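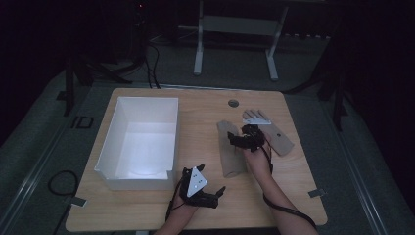 Checkpoint 10

Teodora Radonjić reached the wall of Semwal forest when the light was almost gone. Her team had started with five walkers, and now there were two.

"Twenty minutes until they close it," said Shalini Gautam. She held the map close to her face. "The grid number is 316, and then I cannot read."

From the road to Clultow came the sound of a car. They lay down in the ferns. A lamp passed over them slowly, came back, and stopped on Shalini's yellow boot.

"Team 21," called the hunter. "Stand up, please."

Only Shalini stood. She lifted her hands and walked to the road, talking loudly about her knee, about soup, about her poor mother in Skutden.

Teodora waited until the voices were far. The map was in the ferns beside her, still warm from the other hand. She took it and began to crawl toward the trees.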